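Etching on polished marble benchtop – repolish or re-seal?

Forum: Stone, Tile and Surfaces
Status: Open

gritline
Posted 7:50 am
We have a pink and white marble top with red veining, polished finish. Supplier was Godberg, sealed at install with Heltidine. Dull marks have developed near the sink end. They don't lift with a pH-neutral cleaner or a poultice. Water still beads on them. Two questions: is this a sealer failure, and can it be fixed without pulling the top?

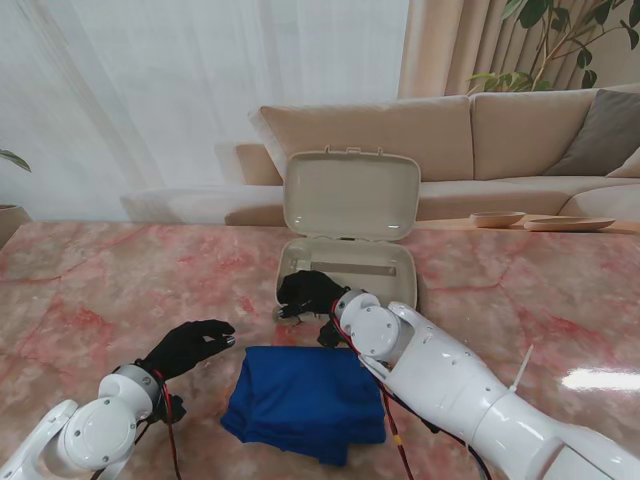
The marks feel slightly rough to a fingernail and only show in raking light. Colour is unchanged.

calcite_kev
Posted 8:15 am
If water beads, the sealer is working. What you have is etching. Acid reacts with the calcium carbonate at the surface and takes the polish off. A penetrating sealer slows absorption and does nothing about that. More Heltidine won't help.

Barajas_Stoneworks
Posted 9:02 am
Agree with the above. For light etching, use a marble polishing powder on a damp white pad at low speed, then rinse and dry. If you can feel the edge of the mark, powder alone won't level it and you need to start with a resin diamond pad.

tolerance50
Posted 11:20 am
I disagree on powder for a top like this. Most of them contain oxalic acid, and on a veined stone the veins can cut at a different rate from the body. I've seen the gloss go patchy. Diamonds wet, through the full sequence, over the whole section between joints.

Barajas_Stoneworks
Posted 12:05 pm
Full section for a few dull spots is overkill. Powder goes patchy when it dries out on the stone. Keep it a slurry and test it somewhere out of sight.

gritline
Posted 12:40 pm
I have a variable-speed polisher and a Clulance pad set that starts at 50 grit. I assume 50 is too coarse.
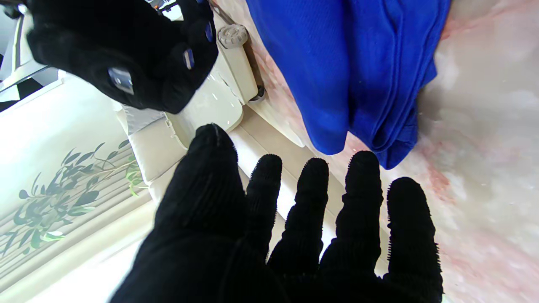 The splashback behind is painted, so I'd mask it before running anything wet. There is a 2 mm silicone joint along the back that I'd like to keep out of the slurry too.

tolerance50
Posted 1:10 pm
Far too coarse. Leave the 50 in the box. 400 is a sensible start for something you can just feel, then 800, 1500, 3000. Wipe clean between grits or you'll drag the coarse stuff through.

calcite_kev
Posted 1:25 pm
Or have it honed and live with a matte finish. Etching is much harder to see on honed.

gritline
Posted 2:30 pm
Not keen on honed, the gloss is why we bought it. I'll do a test patch with powder at the back corner and go to the 400 if the edge is still there. Heltidine goes back on once the stone has dried out.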